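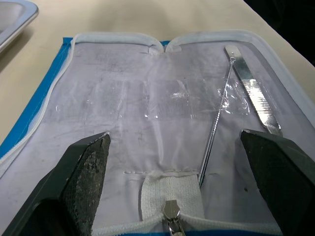
My dissection kit has followed me through 8 apartments, and I still haven't dissected a thing with it. I bought it at the Giludby flea market one May for beetle mounting, lost interest in beetles, and kept the tools! The blue case is scuffed and smudged inside, but the spatula and the thin probe still earn their keep every time I glue up a model (I'm a Didance kit person, sorry).

Now and then everything comes out of the case and goes into a steel tray, tweezers first.

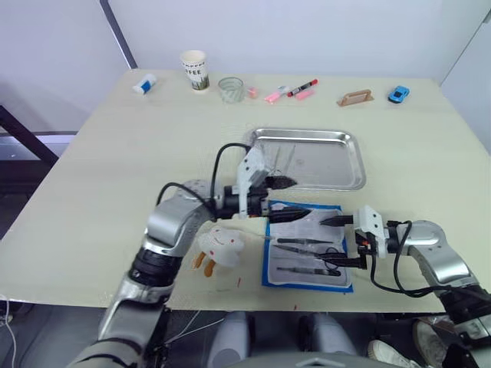
Then I wipe down the mat and the plastic, and I put off the elastic straps as long as I can, those things fight back. Give me 40 minutes and a coffee and I'm happy. 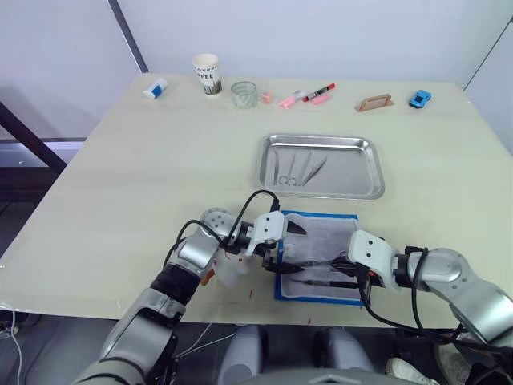 ## What to buy first

Good tweezers, then a tray with a rim.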